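Capítulo 6
Los caldos y las sopas de cuchara

Al terminar este capítulo, el estudiante podrá preparar un caldo base, conservarlo de manera segura y usarlo en sopas de distinto espesor. Conviene haber leído antes el capítulo sobre los cortes de verdura, porque aquí se usan sus nombres sin explicarlos otra vez.

6.1 Qué entendemos por caldo

Un caldo es un líquido en el cual se han cocido durante un tiempo huesos, carnes, pescados o verduras, y que ha tomado de ellos el sabor. La sopa es ya un plato terminado. Esta diferencia parece pequeña, pero en la cocina profesional tiene consecuencias: el caldo se sala muy poco o nada, pues después se va a reducir o mezclar, y la sopa se sala al final, cuando su volumen es el definitivo.

En la región de Illside, donde se escribió la primera versión de este manual, las casas guardaban un solo caldo para toda la semana y lo hervían cada mañana. Hoy no recomendamos esta costumbre. El caldo que sobra se enfría rápido, en recipientes bajos, y se guarda en el refrigerador no más de 2 días. Si se necesita más tiempo, se congela en porciones de 200 mililitros.

6.2 El fuego y la espuma

El error más frecuente del principiante es el fuego demasiado fuerte. Cuando el agua hierve con violencia, la grasa se mezcla con el líquido y el caldo queda turbio. Se empieza siempre con agua fría, se lleva despacio hasta el primer hervor y se baja enseguida el fuego. Durante los primeros 30 minutos se retira la espuma con una cuchara ancha – después aparece mucha menos y basta con mirar de vez en cuando.

Las verduras se añaden cuando la espuma ya está retirada. Cebolla, zanahoria y apio son suficientes para un caldo general. El ajo y las hierbas de sabor fuerte se dejan para la sopa, así el mismo caldo sirve para recetas muy distintas.
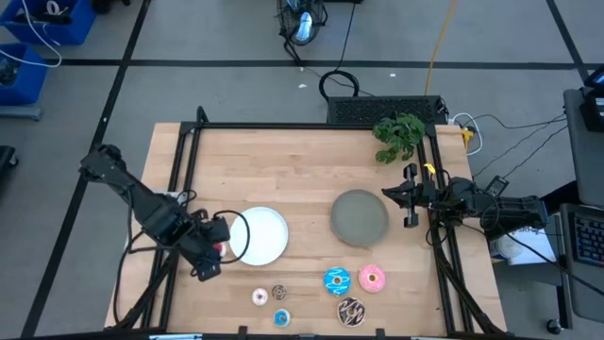
Figura 6.1. Dos platos redondos, uno blanco y otro verde grisáceo, sobre una mesa de madera clara.

6.3 Sopas claras y sopas espesas

Las sopas claras conservan el caldo transparente y llevan una guarnición pequeña: fideos finos, arroz, dados de verdura. La guarnición se cuece aparte si contiene almidón, como el arroz, y se añade en el momento de servir.

Las sopas espesas se ligan con pan, con patata, con legumbre triturada o con harina tostada. La sopa de Drustarton, que veremos en la receta segunda, usa pan de centeno del día anterior y una cucharada de vinagre. La de Pirneo se espesa solamente con garbanzos y no lleva ninguna grasa añadida – el aceite se pone crudo, en la mesa.

Las cantidades de todas las recetas de este capítulo son para 6 personas. Para una cantidad mayor, el agua no se multiplica en la misma proporción que los demás ingredientes, porque una olla grande pierde menos líquido por evaporación. La tabla del apéndice da las correcciones.

Términos que se usarán en el capítulo: desespumar, ligar, reducir, guarnición, fondo.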